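Stotine Student Robotics Forum
September 2024
Posted by: flodwood_bench

Members are asked to comment on the draft rules for the two-arm station before the Fitell Challenge. Each team will receive 20 minutes at the station and 4 scored attempts. The draft requires that the floor be reset between attempts.
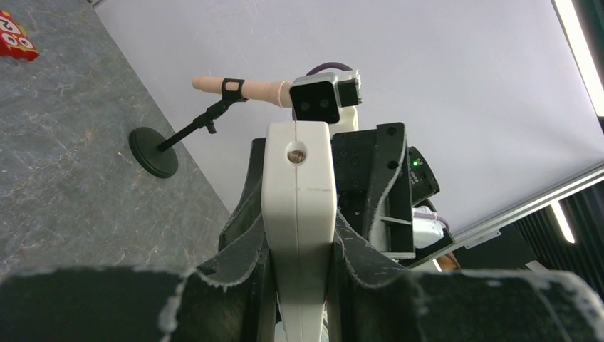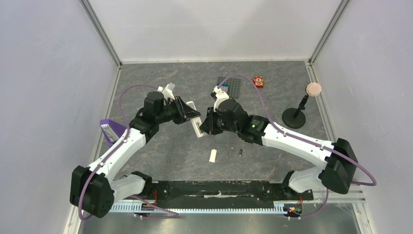
flodwood_bench
Station Coordinator, Flodwood Robotics Club

Comments on finger coverings and cable routing are especially welcome. The purple cable visible in both pictures must keep its slack at full reach.

marciniak_lab2 wrote:
Our team objects to the reset rule. A full reset took us 9 minutes in practice, and that time should not be charged to the team.

stotine_arms wrote:
We respectfully disagree. Resetting is part of the task, and teams that plan their layout well should benefit. We would support a limit on the number of loose items.

marciniak_lab2 wrote:
A limit would help. May teams replace worn fabric on the fingers between attempts? The draft is silent.

flodwood_bench wrote:
Fabric may be replaced before the first attempt only. Any change to the fingers after that requires a new inspection.

gearroom15 wrote:
Please also state who may move the stand. Last term two teams read that section differently.

flodwood_bench wrote:
Noted. Section 4 will be revised. The reset rule remains open for comment.

Last updated: 15 minutes ago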